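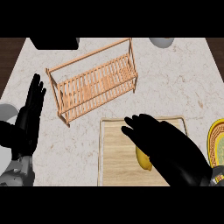

Kitchen counter task in sim, right hand over the banana, rack empty.

Pre-run checklist, Flamisstead sim kitchen, controller build Tarkosska 2
Filled in by Walid Issa, 1 November 2022

Joint limits loaded for both arms: OK. I diffed them against the February file and they match (phew).

Self-collision check on: OK, but it was off by default again! Can we please fix that in the launch script?

Grasp planner timeout: 45 seconds. Way too long if you ask me, but I left it.

Object poses reset between episodes: FAIL on the first try, OK after I reloaded the scene. I've seen this 3 times now, and I think it's the Fakhoury plugin holding on to old poses.

Soft stop from the keyboard: OK, both arms. I tried it mid-reach too, just to be mean.

Finger torque caps: OK. Still the Clolton values, so go easy on anything round. 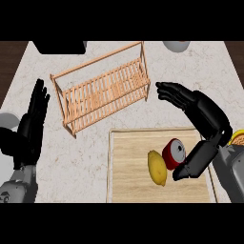

Do I have to redo the whole list if I only swap the objects?
Just the pose reset and the torque caps, then put your initials next to both.

Log folder writable: OK, though it's getting full. I'll clear it out before the next batch.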